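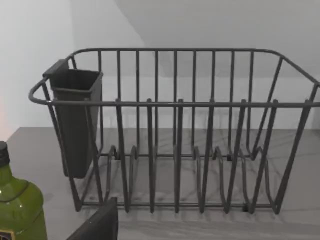 Sim results vs. real results, am I reading this wrong?

tarn_offset
Pandenlow put out their new placing stack last week and the post says the planner "generalizes across kitchen clutter." I went through the eval config on Saturday. It's 500 episodes, all in one simulated kitchen, with the object poses jittered. The walls, counter and camera intrinsics never change. I don't see how you get from there to the word "generalizes." Am I missing a second test set?

mulligrub
You're not missing it. There's a table in the appendix with 17 "held-out layouts," but held out means the same assets shuffled around. I'd call that a regression test.

dockside_pid
I'll push back a little. Shuffled layouts are a fair test of a planner. The planner doesn't care if the bottle is a new bottle, it cares where the collision geometry is. Perception is the part that needs new assets, and they say up front that it was trained separately on Hollenstein scans.

tarn_offset
Then the claim should be about the planner and it should say so. And which collision geometry? I opened the rack asset and the collision mesh is a convex hull per section. The wires are there for the renderer only. Anything you try to slot between the dividers hits an invisible wall, so their success check just asks if the plate center ended up inside a box over the rack. That's not placing a plate.

dockside_pid
OK, that one is bad. I had assumed signed distance fields. Is that in the default config or only the fast one?

tarn_offset
Default. The fast one turns off self-collision too. 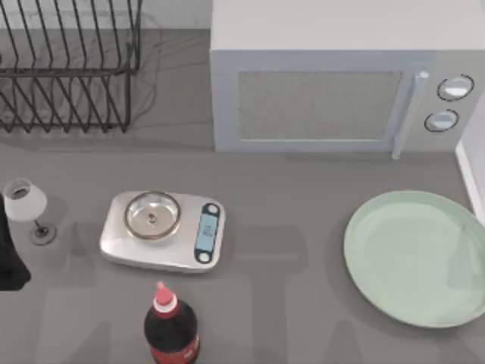 mulligrub
Depth is my bigger gripe with Skandale and every other benchmark like it. The simulator hands the policy a perfect depth image, so thin and see-through stuff comes for free. Try that layout with an ordinary stereo camera on your own counter: the clear bowl on the scale and the black wires of the rack are where I'd bet on holes in the point cloud, and the planner will happily route the wrist right through a hole. They do have a noise flag. It adds Gaussian noise per pixel, and that looks nothing like what a stereo matcher does on glass.

wobbegong_77
We ran the stack on our arm at work, for what it's worth. Out of 16 tries at the rack we got a few clean ones. The rest stalled in replanning. I didn't log it properly so don't quote me.

mulligrub
Stalled how? Timeout, or flipping between two grasps?

wobbegong_77
Flipping. It would pick a grasp, start the approach, get a new cloud, decide the other side was better, and back out. Planning time is capped at 580 ms and it kept using all of it. I added a cost for switching grasps and that helped, but then it would commit to bad ones.

dockside_pid
Hysteresis on the grasp score did more for us than a switching cost. Only let it change if the new one wins by a set margin three updates in a row. Still a patch, though.

tarn_offset
So now we have two patches for something the post says is solved.

dockside_pid
The post doesn't say solved. I still think the trajectory optimizer is good work. Swap the rack mesh for a real one, rerun, and see how far it drops. My guess is less than you think.

tarn_offset
Mesh is swapped, running overnight on the Wirkness box. I'll post the number whichever way it goes, plus the config so you can check I didn't cripple it.

mulligrub
Post the seeds too please.

Related threads
Convex decomposition settings for thin parts
Skandale v2: worth the upgrade?
Fake depth noise that looks like real depth noise
Hand-eye calibration drifts after warmup
Grasp scoring: margin or switching cost?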